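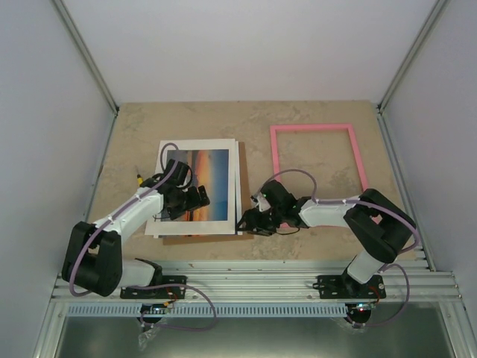

Figure 3. The two-arm cell with the framing task laid out: mat boards, sunset print and pink frame.

4.2 What we budgeted for, and what we should have

I'll admit that when I wrote the first equipment plan for this project, I thought of it as a shopping list. Two arms, two grippers, a rail to bolt them to, a table, some walls, done. Anneliese Harms, who has been buying lab equipment a lot longer than I have, read it and sent it back with one question in the margin: "And what does it pick up?" I had no line for that at all! The plan in this section is the one we wrote after her question, and it's the one we'd hand to a small lab that wants to do the same kind of work.

Take the framing task in Figure 3. On paper it needs almost nothing – a printed photograph, a few mat boards, a picture frame – and you could buy the lot for less than lunch. But we don't use one of each. Prints get creased, the corners of mat boards go soft, and once that happens a trial on Monday-morning material and a trial on tired material aren't the same trial anymore. So we now plan for 24 prints and 24 boards per task, and 7 frames. Frames last longer, and they're bulkier to store, which matters a good deal when your storage is one closet shared with the Tirkwood project.

We also learned to budget per task and not per robot. Our first spreadsheet had a column for the left arm and a column for the right arm, and everything else was lumped together under "misc." By October the misc. line was the one we argued about most. In the new version every task gets its own small budget (objects, replacements, storage, the time it takes somebody to reset the table) and the arms sit in a separate sheet that hardly ever changes. I can't tell you how much easier the meetings got.

On the arms themselves, my main advice is to ask for two quotes on the same setup and read the small lines first. We asked Pirnero and Voß. The Pirnero quote looked cheaper by a good margin until we noticed that the mounting hardware and the cabling were listed as options. Both arms in our cell are bolted to one aluminum rail along the front, with a slotted cable tray below it, and I'd simply assumed that sort of thing came in the box. It didn't. Once we'd added plates, tray and clips, the two offers were close enough that we chose on delivery time. Voß promised 60 days and took 66, and I was happy with that.

A word on cables, as they get their own line now. You need them long enough to loop freely over the elbow when the arm is stretched out across the table, and you need spares on the shelf. Ordering one cable at a time is a slow way to spend money. We buy them in sets, along with clips and connectors, and we keep the set in a labeled box that goes back in the closet every evening. (Well, most evenings.)

Walls were another surprise. I had the enclosure down as a safety item, full stop, but plain light gray walls also give you the same background in every recording, and that turned out to be worth paying for. We did skimp on the tabletop. The beige mottled one is what we could afford that quarter, and for flat things like boards and prints we've had no reason to change it.

The last big item is cameras. We plan for one fixed view of the workspace plus close views from the grippers, and these should be priced as different things. The fixed view is easy: buy a decent camera, mount it, forget it. The close views took more thought. When an object comes right up near a gripper it can fill most of the picture and go completely soft, as the pink fabric does in Figure 4, where the open triangular finger at the left is still easy to make out. If your tasks involve cloth, ask the supplier for the closest focus distance in writing and leave room in the budget to swap the lens. We got two sample lenses from Fament before ordering anything, and I'd do that again – it cost us a week and one shipping fee.

Figure 4. Close view from the gripper, with pink fabric near the lens and one finger at left.
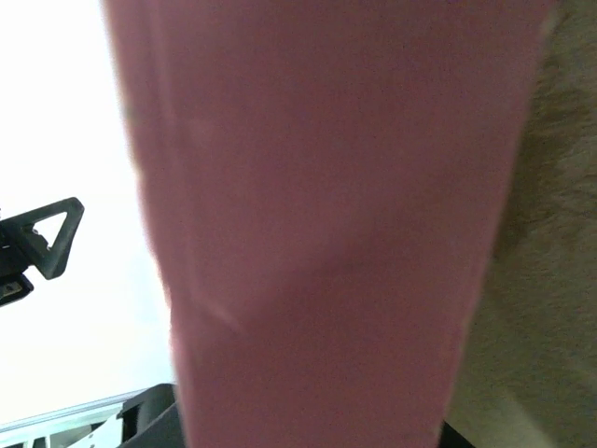
4.3 Replacement costs over the first year

The figures in this part come from our purchase records, which we closed on Jun 5, 2023. We left out staff time, and we left out anything bought for Tirkwood, even when it ended up on our shelf. Prints and boards were the items we reordered most often, followed by cable clips. The frames held up well, and we still have spares from the first order.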